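News > Community > Press releases

Felurance opens small household exchange for returned and part-used goods

A household exchange where people can hand over the odds and ends that build up on hall tables, shelves and windowsills will open in July at the Todetano building. The exchange is run by Felurance, which already manages the furniture store on the ground floor.

Residents will be able to bring in small items they no longer want and take home others free of charge. Gift bags, picture frames, tissues, bars of soap still fit for use, clean jars and bottles with their caps will all be accepted. Larger pieces such as chairs and lamps will still go to the furniture store.

The exchange will be open from 10am to 2pm and will start with 20 shelves, with 14 set aside for things used in the home and the rest for wrapping, cards and stationery. Felurance expects to pass on 1000 items before the end of the year.

The idea came out of home visits made over the winter by the Issa tidying service, which helps people who are moving to a smaller home or sharing one for the first time. Staff found that most households coped well with clothes and books, as they knew where to take them. It was the small things on side tables that stayed put, often for months.

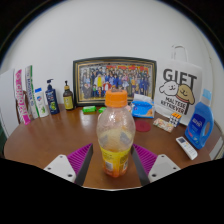
A tabletop with a capped plastic bottle, a pack of tissues, a gift bag and a framed group photograph.

Widad Dabbas, who leads the Issa service, said: "People call us about the loft or the garage, and then we sit down in the front room and there is a table with ten different things on it. None of it is rubbish. A gift bag is too good to throw away, so it stays where it was put down. We start with that table now, before we go anywhere near the loft."

She added that photographs are always dealt with separately. "We ask people to choose a place for their pictures first. Once a framed photograph has a proper spot on the wall or on a shelf, the rest of the table is much easier to sort."

Anyone bringing in bottles should empty and rinse them and put the cap back on. Labels can be left in place. Paper bags should be folded flat if possible, and handles do not need to be removed. Opened food, medicines and cleaning fluids cannot be taken, and neither can frames with cracked glass.

Each person may leave up to two carrier bags of items per visit - there is no limit on how much can be taken home. Visitors do not need to live nearby or to have used the tidying service before.

A printed guide to sorting a single table or shelf will be given out at the desk. It was put together by Issa with the local print shop Navgate and covers what to keep, what to pass on and what can go in the recycling bin. Large print copies can be requested.

Step-free access is through the side door, next to the cycle racks. Enquiries about the exchange, including offers of shelving and storage boxes, should be made to the Felurance office on the ground floor.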